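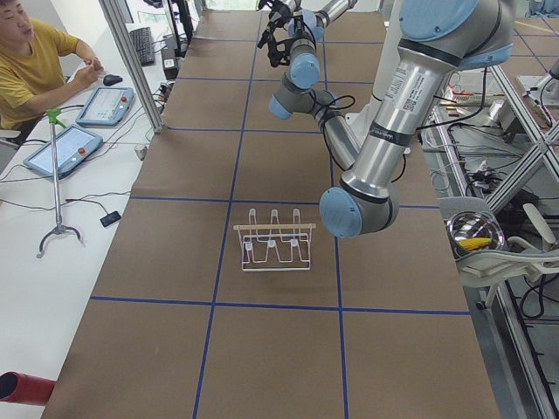

Prernico Horse Art Show — anyone entering this year?
Forum: Equine Art and Photography

saddlebag_23
Entries open in April and I'm thinking of sending two pastels and a photo print. The prospectus says framed work only, wired on the back, no sawtooth hangers. Has anyone shown there before? Mostly wondering about sales and whether the fee is worth it.

oatmealmare
I showed there twice. Sold one small oil, a gray pony at a gate. They take 18 percent, lower than most. The hall at Iltum is drafty but the light is good.

Tollgate
Fee is fair. My complaint is that photographs hang in the back hallway by the restrooms. Paintings get the main room every time.

oatmealmare
Not last year. There was a whole wall of photos near the entrance.

Tollgate
One wall, and three of those prints were by the juror's students. I'm skipping it and putting the money toward Stüber.

kmr_prints
Stüber is a different crowd. More tack and trailers, fewer people looking for art. I had a booth there and sold cards and nothing else. Prernico buyers come to buy.

saddlebag_23
Good to know. Do they ship unsold work back or do you have to pick it up?

oatmealmare
Pick up by 3 on the last day. They will ship if you leave a prepaid label, but pack it yourself. Mine came back with a cracked corner.

kmr_prints
I use Zollus boxes for anything under glass. Pricey, never had a break.

Tollgate
Or switch to acrylic and skip the fancy box.

kmr_prints
Acrylic scratches. I'll stay with glass.

saddlebag_23
The pastels are under glass already so I'll price the boxes. What's a sensible top price there? I had the larger one at 1425.

oatmealmare
High for that room, but I've seen it happen. I'd leave it and bring something small too.

Tollgate
Don't drop it. People who bought from you before will notice.

saddlebag_23
Leaving it as is, then. Sending the form tonight with the two pastels — still deciding on the photo.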